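Workshop notebook, August, second half
Back bench, started 7:40 in the morning, finished when the light went

Picking up from the last page, where I had run out of both paper and patience. The question was whether the Tunisian crochet sample for the Clernura cushion could be kept from curling without blocking it to within an inch of its life. Answer so far: sort of.

Recap for whoever borrows this book. Tunisian simple stitch curls. It curls forward at the bottom, it curls forward at the top, and if you leave it on the arm of a chair overnight it will have rolled itself into a cannoli by breakfast. Every pattern tells you to go up a hook size or two and "block well," in the tone of a dentist recommending floss.

Yarn for all of today's swatches is the Gornus worsted, the oatmeal shade, from the big cone. It's a wool with a bit of something slippery in it and it splits if you look at it sideways. I bought 2000 yards of it because it was on sale, so we'll all be seeing it for some time.

Swatch A. 6 mm hook, plain simple stitch, no border. Curled before I had the last row bound off. I put it on the board as a control, pinned it by one corner, and it now looks like a fern coming up.

Swatch B. 8 mm hook, same stitch count, same number of rows. Much better drape, less curl, and you can see daylight through it. Fine for a scarf, useless for a cushion unless you want the pillow form peeking out at guests. Could be lined. I don't want to line it.

Swatch C. 6 mm again, but with a first row of Tunisian purl and then simple stitch after that. The bottom edge behaved. The top edge did not get the memo. Must repeat the purl row before the bind off, and probably do two of them.

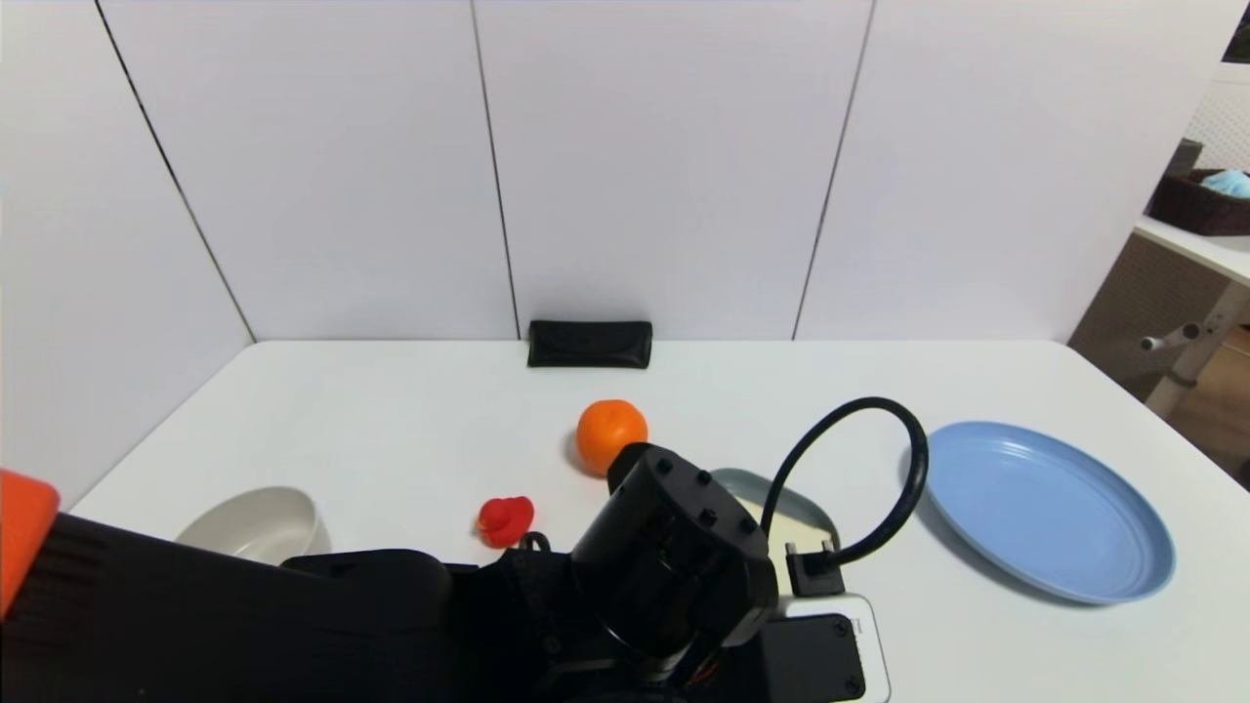 Orange on the white table, black zip case behind it.

Swatch D is C with the second thoughts applied: two purl rows at the bottom, two at the top, three purl stitches up each side. It lies nearly flat straight off the hook. One corner lifts, and it's the corner where I dropped a vertical bar and picked it up again from the wrong side, so I'm blaming the operator.

The trouble with D is that it has a frame. You can see the purl border as a sort of ridge all the way around, and on a cushion front that's going to be seamed it means the ridge sits right where the seam wants to be. I tried seaming a bit of it to the scrap of backing with whip stitch and got a welt like a garden hose. Mattress stitch was better. Slip stitching through both layers with the 5 mm hook was better still, and it left a neat chain on the outside that I will pretend was the design.

Note on return passes, which I should have written down months ago and instead keep rediscovering. If the return pass is tight, the curl gets worse. Mine is tight when I'm listening to the radio and loose when I'm counting. So the first eight rows of every swatch in this book are looser than the rest, and anybody measuring gauge off them will get the wrong number. Measure in the middle. I have written MEASURE IN THE MIDDLE on the board as well, in marker, at a size that suggests I've been hurt before.

Gauge for D, in the middle: 14 stitches to four inches on the 6 mm. The pattern wants fewer than that. The pattern can want what it likes, as I'm rewriting it anyway.

Lunch. Then cables.

I had been putting off the cable panel for the Janari blanket on the grounds that Tunisian cables are a rumor. They do exist. They're a pain. You take the loops off the hook on the forward pass, park them on something, work the next ones, then put the parked ones back in the other order, and all of this with a hook full of live stitches sliding toward the end without the stopper. I lost a whole row once by standing up.

Things I tried as a cable needle: a real cable needle (too slick, fell out, went under the radiator), a short double-pointed needle (fine, a bit long), a straightened paper clip (snags on the Gornus, never again), and the bent tapestry needle out of the mending tin. The bent tapestry needle wins. It holds three loops at that dip in the middle and it doesn't care if I sneeze.

Cable attempt one was three over three, crossing on every sixth row. It looked squashed. Tunisian rows are short and fat compared with knitting rows, so if you lift a cable straight out of a knitting chart it comes out like something that has been sat on.
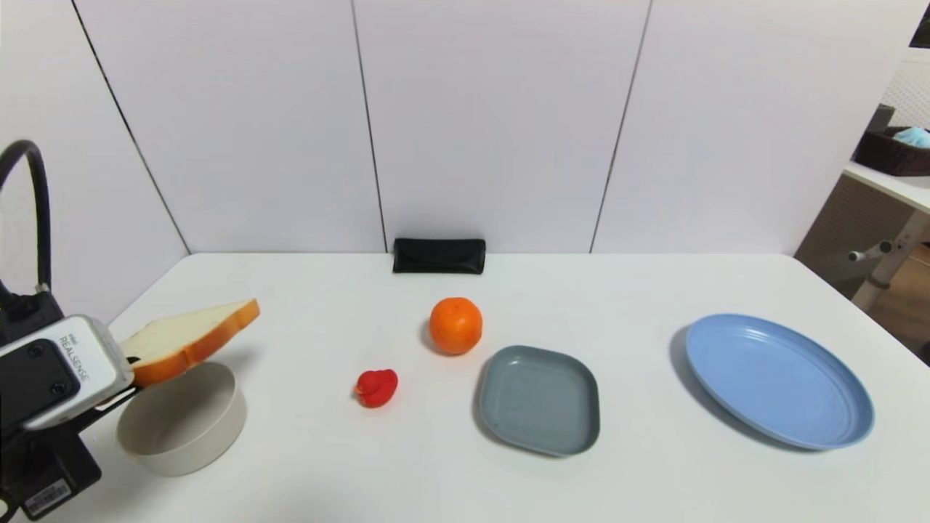 Attempt two was two over two on the same six rows and this was the first one that read as a cable from across the room. The background wants to be Tunisian purl for contrast. Against simple stitch the cable just looks like a mistake you made with confidence.

Attempt three, two over two, crossing every eighth row. Longer, looser, a bit sleepy. I like it for the blanket. I don't think it would hold up in a smaller piece where you'd only get two crossings in before you had to stop.

The other discovery of the afternoon is that you can knit-stitch the cable columns (hook through the middle of the vertical bars, front to back, instead of just behind the front one) and they come out looking so much like real stockinette that two of the Sunday-best knitters in this building would have to turn it over to tell. The back gives it away, of course. The back looks like a doormat. But it's thick and warm, and it's a blanket.

Thickness is going to be a problem with yardage. I weighed cable swatch three on the kitchen scale, divided, multiplied, got an answer I didn't believe, and did it again on the back of an envelope. Came out at 185 grams for a single panel. The blanket as drawn has five panels. I have looked at the cone and the cone has looked at me. I think it makes it, but the border may have to be in a different color, and I'd better decide that early so it looks intentional.

Color for the border, if it comes to that: I have most of a ball of the Lương cotton in brick, but cotton next to wool will wash at a different rate and then we're back to curling, only in a new direction. There's also the leftover green from the hat class. Nobody liked the green in the hat class. I'm not sure a border will change its luck.

Blocking. I wet blocked A, C and D together in the sink with a drop of the wool wash, rolled them in a towel, stood on the towel, and pinned them out on the foam squares. B got steam only, since it was already floppy and I didn't want it any more relaxed than it was.

Pin spacing matters more than I'd thought. With pins every couple of inches I got a scalloped edge on C, very fancy, wholly uninvited. Re-pinned using the blocking wires threaded through the end bars and it came straight. If you use the wires, go through the same loop of every end stitch. I switched loops partway up the left side and there's a jog you could hang a coat on. 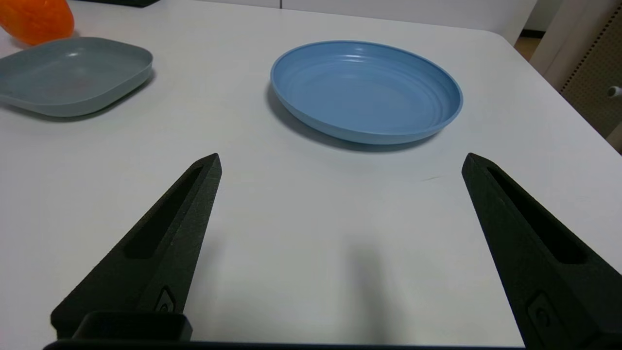

The steam on B did very little that a firm talking-to wouldn't have done. Will try again with a damp cloth over it and the iron hovering higher. Do not let the iron touch. There is a shiny patch on an earlier page's swatch (the gray one, stapled in near the front) as a reminder of what happens when the iron touches.

Asked around about the twist in the return chain, as a couple of people in the evening group are getting a slant to the left in theirs. It's the end stitch. They are going under only one strand of the last vertical bar instead of two, so the left edge is loose and stretches, and the whole thing leans like a tired fence. Go under both strands. Give the yarn a small tug before the chain one. I showed it on the big hook with the rope yarn and it fixed four out of the lot on the spot, and the last one was holding her work upside down, so we'll see next time.

Hooks: the joint on the long cabled 6 mm is coming loose again. I tightened it with the little key and a scrap of rubber jar opener for grip. It held for most of D. If it goes during the blanket I'm going to end up with a full row of loops on a cord and no hook on the end, which I believe is called knitting. Order a spare, and order the stoppers as well, the ones that screw on. The cork I've been using sheds.

To do, in no order that means anything:

Unpin everything when dry and measure again, in the middle.
Write up D as the cushion front, with the slip stitch seam.
Chart the two over two with eight rows between crossings, purl ground, knit-stitch columns.
Try one swatch with the return pass worked in a hook size bigger than the forward pass. Somebody on the forum swears by it. Somebody on the forum also swears by freezing mohair.
Find the cable needle under the radiator.
Label the cones. The oatmeal and the other oatmeal are different dye lots and I've already mixed them up once, in swatch C, about halfway, if you hold it to the window.

Swatches A to D are on the board by the door. Cable samples are in the envelope taped inside the back cover. Please put them back in the envelope.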